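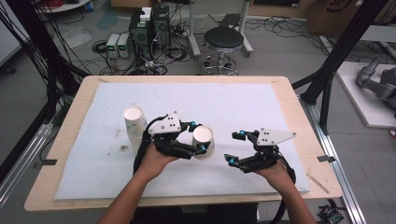
Main table with the foam sheet on, paper cups out for stacking

Ticket 859 - Foam sheet on the stacking table, stain and smudges
Status: open
Site: Womdale, ground floor
Category: furniture / surfaces

Hi all, me again with the cup table! I'm opening a fresh ticket because the old one got mixed up with the Plustow shelving order and I couldn't find my own notes in it.

So, the white foam sheet. There's a small brown stain on the left part, just below where the stack of cups stands, and faint gray smudges all over the place. I'm pretty sure the stain is coffee (mine, from March, sorry). The smudges I can't explain.

What I've tried so far:

Damp cloth, plain water. Took the dust off, did nothing for the stain.

Dish soap, a tiny bit, dabbed on and left for 2 minutes. Stain maybe a shade lighter? I wouldn't swear to it.

White eraser on the smudges. This one works, but it leaves crumbs everywhere and it's slow going on a sheet that size.

I haven't flipped the sheet yet. It covers most of the tabletop, with a border of bare wood left all the way around, and I like how it sits now, so I'd want a second pair of hands before lifting it.

Update, 4:15 pm: asked Pellegrini about a replacement. They quoted 58 dollars for one sheet cut to size, and the cups come in sleeves that work out to some 400 a box, so I'd put both on one order and save the shipping.

Also, while I'm at it, there's a thin wooden stick lying on the right border of the table. If it's yours, grab it, otherwise it goes in the drawer. And please leave the little bits of black tape on the left and right edges alone for now, I want to check for sticky residue when the new sheet goes on.

Waiting on: an okay for the Pellegrini order. If Dulholm has a spare sheet we could borrow, even better, just reply on the ticket.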